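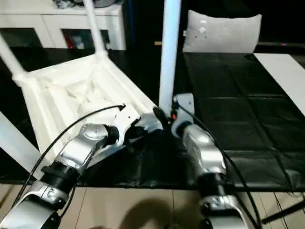 Two-arm cell with people nearby: what speed limit do you use?

Posted 7 Nov 2022 by Drodia

We have two arms working on upside-down plastic chairs on a table, one gripper at the seat and one at the base of a leg. People walk up to the table between runs. The written rule in our shop only covers single arms. Do I need a separate risk assessment for the pair, and what speed should I set?

Krajewska

Yes, do one for the pair. The standards look at the whole application, meaning arms, grippers, part and table together. Two arms holding one rigid part can pinch a hand between them even if each one is fine alone. Ours took 23 pages, mostly on grippers and cables. Stop both arms on any single fault. We found in March that only one was wired that way.

For speed there is no one number. Measure contact force at the worst spots and set the limit from that. We ended up at 20 percent of full speed with someone in reach.

Zakholm

we just run at 30 percent and keep a hand on the stop button. never had a problem

Krajewska

A hand on the button doesn't replace the assessment. Write down your limit and where it came from.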